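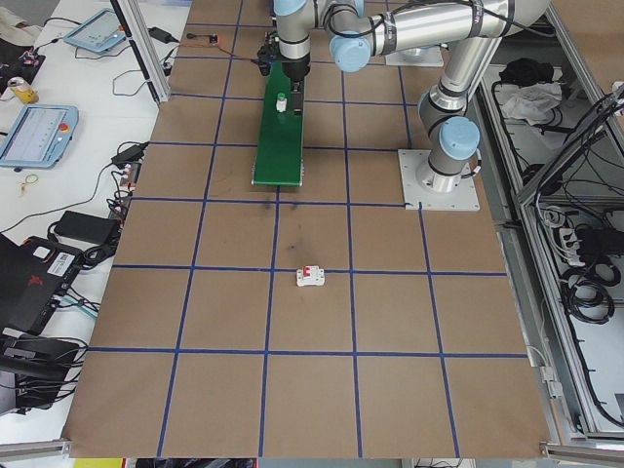 A robot arm at work above a table marked with blue tape.

Have you ever picked up a toy without even thinking about it? Your eyes found it, your arm reached over, and your fingers closed around it. For a robot, each of those jobs has to be worked out by a computer!

The Rultell is a robot arm kit made by a company called Civer. Schools and science clubs can borrow one for 2 weeks, and it comes with a set of practice games to try.

Look at the silver arm. The pale blue caps are at its joints, the places where it bends, a bit like your elbow and wrist. At the end is the black gripper. That's the robot's hand! It's over a long green board with a small white bottle standing on it.

Now find the blue tape. It makes squares all over the table, like a giant sheet of graph paper. One of the practice games uses squares like these. You choose a square, put something in it, and tell the arm where to go. (Try this at home with a friend as the robot. Can you guide their hand to a spoon using only words?)

See the two light blue things on the white bench? They are called teach pendants, and people use them to tell a robot how to move. One has a red button for an emergency stop. Press it and the robot has to stop. Every robot helper learns about that button first.

Panya Kaewmanee teaches the Tapia science club, and her group tried the kit in June. They ran the bottle game more than 300 times! "The kids wanted to go fast right away," she says. "Slow worked much better."

What we loved: the games start easy and get really tricky. What we didn't: the instruction book has a lot of long words, so have a grown-up read it with you.

Word to know
Gripper: the part of a robot that grabs and holds things.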